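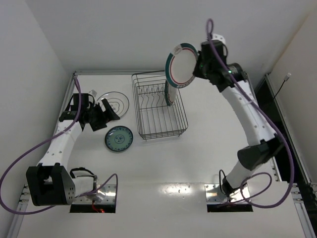

Fig. 1. Rack loading, plates going in upright. Two still flat on the table to the left.

Household Skills, Unit 3: Dishes — racking, draining, putting away
Handout for the evening group, Gergate Adult Learning. Notes by Inês Peixoto, typed up fast, tell me if something is missing.

Bring: one dish towel, one plate from home you don't mind using. Sinks are shared, two people each.

What we cover tonight
— order of washing (quick, you had it last time)
— where a plate goes in a rack and why it falls over
— glass
— towel or air
— stacking in the cupboard

1. Order, again

Glasses first. Then flatware, plates, bowls, pots last. Change the water when it goes gray, don't wait until you can't see the bottom. Greasy plates get a wipe with a paper towel before they go near the sink. Hot water, as hot as your hands will take in gloves. Rinse both sides. People forget the back, and the foot ring (the little raised circle underneath) holds soap.

Clear the counter BEFORE you start. Eduardo Neves lost a bowl last term this way, it was balanced on a cereal box. You need one spot for dirty, one for clean. Dirty left, rack right if you're right-handed, swap if not. Doesn't matter much so long as they stay apart.

2. The rack

Plates stand on edge. The wires hold them apart, that's all the wires are for. A plate leaning flat against its neighbor traps water between the two and you find it in the morning, still wet, with a mark.

Start at one end and work along. Not the middle. If you start in the middle you end up reaching over plates with a wet plate in your hand. Big ones first, at the end, then smaller. All facing the same way.

Lower the plate straight down, let it find the gap, then let go. Dropping it the last inch is how rims get chipped — most chips in the class set came from the rack, hardly any from the sink.

Lean: a bit of lean is fine. Too much and the bottom edge slides out. If it slides, move it over one gap.

Empty the tray under the rack. Every time. I know. 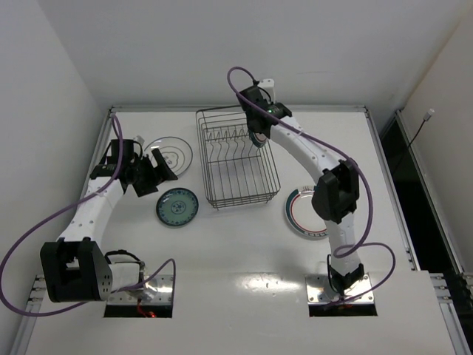
3. Mixed sets

Most of us don't own a matching set. Matilde Coelho's kitchen has plates from three households and a market stall, and she still wants them racked in an order that makes putting away easy. So sort by kind before you load. A clear glass plate next to one with a teal-and-white rim will do as an example: same job at dinner, but the glass shows every spot and the colored rim hides them, so I'd keep the glass out until last and give it its own gap with space on each side. Printed rims, go easy with the scrubber. Soft side of the sponge only. Gold or silver trim, no scrubber at all, and keep it out of the dishwasher.

Glass also: no sudden cold. Hot plate under a cold tap can crack. Let it sit a few minutes on something dry. If you get cloudy glass it's usualy hard water, a splash of white vinegar in the rinse bowl helps. Not on trim.

4. Towel or air

Air is less work. Towel is faster and you get less spotting. For glass I towel, for everything else I leave it. Clean towel each night, a damp one from yesterday just moves things around. Nuno Mendes asked about paper towels — fine, expensive.

If you air dry give it a few hours, or overnight. Don't put away damp. Damp plates in a closed cupboard smell, and the shelf paper goes.

5. Putting away

Take from the end of the rack you loaded first. Largest at the bottom of the stack, patterned faces protected if you care about them (a paper napkin between is enough). No more than 300 of anything — joke, but the old Drestville canteen list really did say 200 plates to a shelf and the shelf really did come down. At home keep it to 5 or 6 in a stack, less for heavy stoneware. Lift with two hands, don't slide a stack out by the rim.

Glass goes on its own or on top, never under stonewear.

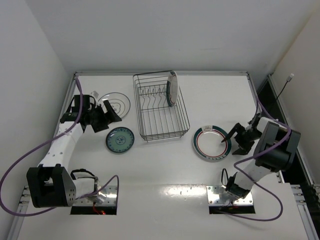 Fig. 2. One plate racked at the right end, three on the table: clear glass, teal-green, and white with a green rim. Which would you rack next?

Practice (in pairs, 20 min)

a) Load your plates and your partner's, sorted by kind. Take them out. Load again starting from the other end.
b) Same thing, your weaker hand only. Slow.
c) Towel one, leave one. Compare at the break.

For next time: look in your own cupboard, write down what's at the bottom of the tallest stack and when you last used it. Bring the note. Simão Morais takes the next class, pots and baking trays, bring an apron. Questions to me at the front desk before 5.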